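Lirninton Cricket League
Scoring Systems Support
Ticket 617: Innings total does not match batting card, Vergara v. Rusta, second innings
Status: Resolved, one item left open
Priority: High
Raised by: Manolis Chrysikopoulos, scorer, Vergara Cricket Club
Assigned to: Christos Mitsotakis-Vlachou, Scoring Systems

Summary as submitted

The published scorecard for the Vergara second innings shows a declared total of 291. Both paper scorebooks, Vergara and Rusta, show 291 as well. The batting card on the league website adds up to five runs fewer when the batters' scores and extras are combined. The bowling figures on the same page are also five short. The match result is not in dispute. The club asks that the card be corrected before the August averages are issued, as one of its batters is being considered for the league's representative side.

Steps already taken by the club

The page was reloaded on two separate computers. The match file was exported from the scoring tablet and uploaded a second time. The second upload was rejected with the message "Innings closed: totals locked." The tablet was then restarted. There was no change to the website.

Log

Entry 1, Scoring Systems
Ticket received and accepted. The club is asked not to upload the match file again while the ticket is open. Each attempt creates a pending record that has to be removed by hand. Please send photographs of both paper scorebooks for the full innings, including the bowling analysis.

Entry 2, M. Chrysikopoulos
Scorebook pages sent by email at 7:40 p.m. Please note that the Rusta book has a correction in the over before tea. Both scorers signed next to it at the time. The umpires signaled five penalty runs to the batting side after the ball struck a helmet placed on the ground behind the wicketkeeper.

Entry 3, Scoring Systems
Pages received and legible. The two books agree on every over. The difference on the website is equal to the penalty award, and the investigation will begin there.

Entry 4, Scoring Systems
The tablet file has been opened in the test copy of the system. The penalty award is present in the ball-by-ball record and was entered against the correct delivery. It was added to the innings total. It was not carried to the extras line on the batting card. The club's scorer entered the award correctly and no fault lies with the operator.

With regard to the bowling figures, no correction is required. Under the Laws, penalty runs are not charged to the bowler, and the bowling analysis should therefore be five short of the total before byes and leg byes are considered. The club recorded no byes or leg byes in this innings, and both books confirm this.

Entry 5, M. Chrysikopoulos
Thank you. The point about the bowling figures is accepted. Can you confirm that the batter's score of 155 is not affected?

Entry 6, Scoring Systems
Confirmed. The 155 stands. Penalty runs are not credited to a batter, and the ball-by-ball record supports the score in full.

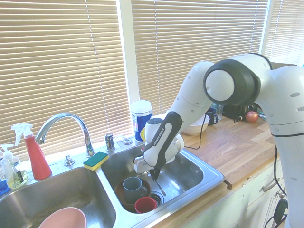 Entry 7, Scoring Systems
The innings was unlocked in the test copy, the extras line was rebuilt from the ball-by-ball record, and the innings was locked again. The batting card then came to 291. The same steps were carried out on the live system on Sunday at 9:15 a.m., before the first fixtures of the day. Pending records from the second upload have been removed.

Entry 8, M. Chrysikopoulos
The card is now correct on the website. The match aggregate of 646 also agrees with our book. The Rusta scorer has checked the page and is satisfied.

Resolution

Cause: penalty runs awarded during an innings that was later declared were left out of the extras line when the innings was closed. The innings total was correct throughout.
Action: extras line rebuilt on the live system. No change to the result, points, individual scores or bowling figures.

Open item

The fault will recur until the tablet software is updated. Scorers who record a penalty award are asked to check the extras line before closing the innings. If it is wrong, leave the innings open and contact this office. Bero Cricket Club has reported a similar difference in a second eleven match, and that report is being handled under a separate ticket.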